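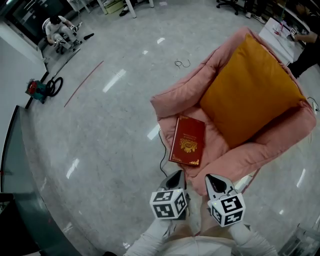
2021-12-07

Home again with sore feet and a paper bag full of leaflets I will never read, and I want to get this down before bed because tomorrow it will all have run together.

The open day at Vuvex was in their new place, one floor up over the old Prado showroom, and I had pictured something like a car factory, with sparks and yellow cages. Well, it was more like somebody's big living room in the middle of a move! Shiny marble floor, people sitting here and there, wires on the ground, and a pink armchair that I would have taken home on the spot if they had let me. It had fat padded arms and a mustard cushion propped up in the back, and on the seat was a red book with gold corners, very handsome, the kind my grandmother kept behind glass and we were only allowed to look at on Sundays.

The book and the cushion were the whole lesson, as it happens. A person in white sleeves stood over the chair with a gray gripper in each hand, the pointed kind, with a white cube under each one covered in black-and-white patterns. I asked what the cubes were for, and the young woman giving the tour said the patterns let the computers work out where each hand is and how it is turned. I liked that answer, it was short. She also told us they want to collect 3,343 of these little household jobs by March, and a job can be as plain as straightening a cushion or moving a book from the chair to a table. I do that many in a week, I told her, and she laughed – she was very patient with all of us.

There were 22 in our group, most of them from the Bririlitz evening class like me, and a man at the back who wanted to know about batteries and kept on wanting to know. We each got a turn with a spare pair of grippers, up to 2 minutes. I was terrible. You would think that picking up a book is picking up a book, but with no fingertips you can't feel when you have hold of it, and I kept squeezing far too hard and then letting go far too soon. My second try went better. My shoulders are telling me about it now.

Afterward there was coffee, and a short talk about Plokton, the program they are building out of all this, which is meant to tidy a room by itself some day. I followed the first half. The slides went by quickly and I was sitting behind a very tall hat. Somebody asked if it would do stairs and the answer was no, not yet.

I missed the early bus and had to wait for the 101 in the cold, but the driver had the heat up high and I nearly slept past my stop. Soup for supper, the last of the barley. I moved my own book off my own chair when I came in and caught myself watching my hand do it, very slowly, thumb first.

Must call the class office about the spring fee, and find my other glove – I had it on the way there.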